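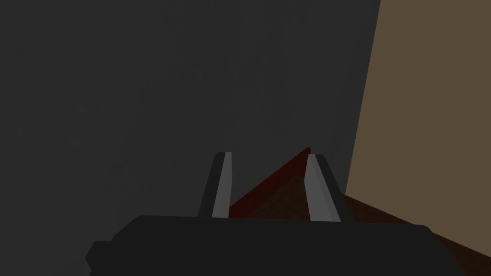 임대 선수 원소속팀 경기 출전 제한, 아마추어 리그에서도 적용되나요?

초록골대

지역 성인 축구 리그에서 팀 총무 비슷한 일을 맡고 있습니다. 우리 팀은 Ellier이고 2부에 있습니다. 지난 이적 기간에 1부 팀인 Dellinley에서 중앙 미드필더 한 명을 시즌 끝까지 임대로 데려왔습니다. 임대료는 없고, 등록비만 우리가 냈습니다.

그런데 리그컵 8강 대진이 나왔는데 상대가 Dellinley입니다. 프로에서는 임대 선수가 원소속팀을 상대로 못 뛰는 경우가 많은 걸로 아는데, 저희 리그 규정집에는 임대 관련 내용이 반 페이지밖에 없고 원소속팀 상대 경기 이야기는 한 줄도 없습니다. 임대 합의서에도 그런 조항은 안 넣었습니다. 양식은 리그 홈페이지에서 내려받은 것을 그대로 썼습니다.

궁금한 점은 이렇습니다. 규정에도 없고 합의서에도 없으면 그냥 뛰게 해도 되는지, 그리고 이 선수가 2월에 Dellinley 소속으로 컵 1라운드에 교체로 15분을 뛴 적이 있는데 그게 문제가 되는지입니다. 상대 팀 쪽에서는 아직 아무 말이 없습니다. 괜히 먼저 물어봤다가 안 된다고 할까 봐 연락을 안 하고 있습니다.

참고로 우리 팀은 부상자가 많아서 이 선수가 빠지면 중앙에 세울 사람이 마땅치 않습니다. 몰수패만은 피하고 싶습니다. 경험 있으신 분들 답변 부탁드립니다.

오프사이드트랩

두 가지를 나눠서 보셔야 합니다. 원소속팀 상대 출전 문제와 컵대회 중복 출전 문제는 서로 다른 조항입니다.

먼저 원소속팀 상대 출전입니다. 이건 리그마다 다릅니다. 어떤 리그는 대회 규정으로 아예 금지하고, 어떤 리그는 원소속팀이 서면으로 동의하면 허용하고, 어떤 리그는 구단끼리 알아서 하라고 둡니다. 규정집과 합의서 둘 다에 제한이 없다면 보통은 출전이 가능하다고 봅니다. 다만 규정집 본문만 보지 마시고 상위 협회의 등록 규정도 확인하세요. 지역 리그 규정집 맨 앞이나 맨 뒤에 "본 규정에 없는 사항은 협회 규정을 따른다"는 문장이 들어 있는 경우가 많습니다. 이 문장이 있으면 협회 규정에 있는 임대 조항이 그대로 적용됩니다.

더 걱정되는 쪽은 컵대회 출전 이력입니다. 같은 시즌 같은 컵대회에서 이미 한 팀 소속으로 뛴 선수는 다른 팀 소속으로 나올 수 없다는 조항이 있는 대회가 꽤 많습니다. 임대든 완전 이적이든 상관없고, 몇 분을 뛰었는지도 상관없습니다. 교체로 들어가서 15분을 뛰었으면 출전입니다. 벤치에만 앉아 있었던 경우는 출전으로 안 치는 곳이 대부분이지만 여기에는 해당이 없네요.

이 조항은 임대 항목에 없고 컵대회 규정의 참가 자격 항목에 들어 있는 경우가 많습니다. 리그 규정집과 컵대회 규정집이 따로 있는지 확인해 보세요. 저희 리그는 따로 있는데 모르는 팀이 많습니다.

확인하실 순서를 적어 드리면,

컵대회 규정의 참가 자격 항목을 먼저 읽는다.
협회 규정 준용 문구가 있는지 본다.
애매하면 리그 사무국에 이메일로 질의하고 답장을 보관한다.

전화로 물어보면 나중에 증거가 안 남습니다. 선수 등록번호, 임대 시작일, 이전 출전 기록을 모두 적어서 보내세요. 출전 기록을 빼고 물어봐서 받은 답은 나중에 도움이 안 됩니다.

상대 팀에 먼저 연락하는 건 선택 사항입니다. 자격 판단은 리그에서 하는 것이지 Dellinley가 하는 게 아닙니다.

백패스금지

그냥 뛰게 하세요. 우리 팀도 예전에 임대 선수를 원소속팀 상대로 썼는데 아무 일 없었습니다. 그 선수가 골까지 넣었습니다. 아마추어에서 그런 것까지 따지는 팀 별로 없어요.

3764번째관중

윗분처럼 하시면 위험합니다. 상대가 이의를 제기하지 않으면 넘어가는 것뿐이고, 졌는데 이의를 안 하는 팀이 8강쯤 되면 많지 않습니다.

제가 있던 Cleridthorpe가 비슷한 일로 컵에서 탈락했습니다. 저희는 임대도 아니고 완전 이적이었는데, 그 선수가 1라운드에 전 소속팀에서 후반 60분에 교체로 들어간 기록이 있었습니다. 저희 쪽에서는 이적 서류만 확인하고 출전 기록은 안 봤습니다. 경기는 이겼는데 상대가 이의신청을 했고, 기록지에 이름이 있으니 할 말이 없었습니다. 결과가 뒤집히고 벌금도 나왔습니다. 벌금보다 선수들한테 설명하는 게 더 힘들었습니다.

그리고 합의서 이야기를 조금 보태면, 리그 홈페이지 양식은 정말 기본만 들어 있습니다. 다음에 임대하실 때는 비고란에 원소속팀 상대 경기 출전 여부, 컵대회 출전 여부, 조기 복귀 조건은 꼭 적으세요. 저희는 그 뒤로 Hrnčiar하고 선수를 주고받을 때마다 이 내용을 넣습니다. 한 장짜리 추가 합의서로 만들어서 양쪽이 서명하고 사본을 등록 서류에 붙입니다.

이번 경기는 사무국 답장이 오기 전까지는 명단에서 빼는 쪽으로 준비하세요. 명단에 올리는 것만으로 위반으로 보는 대회도 있으니 벤치에 앉히는 것도 답을 받은 뒤에 하시고요. 리그전은 컵 규정과 별개이니 리그 경기에는 지금처럼 쓰셔도 될 겁니다.

초록골대

답변 감사합니다. 찾아보니 컵대회 규정이 정말 따로 있었습니다. 참가 자격 항목에 "동일 시즌 본 대회에 타 팀 소속으로 출전한 선수는 출전할 수 없다"고 되어 있네요. 임대 선수 예외는 안 보입니다. 사무국에 이메일은 보내 놨고, 일단 수비수 한 명을 중앙으로 올려서 연습해 보기로 했습니다.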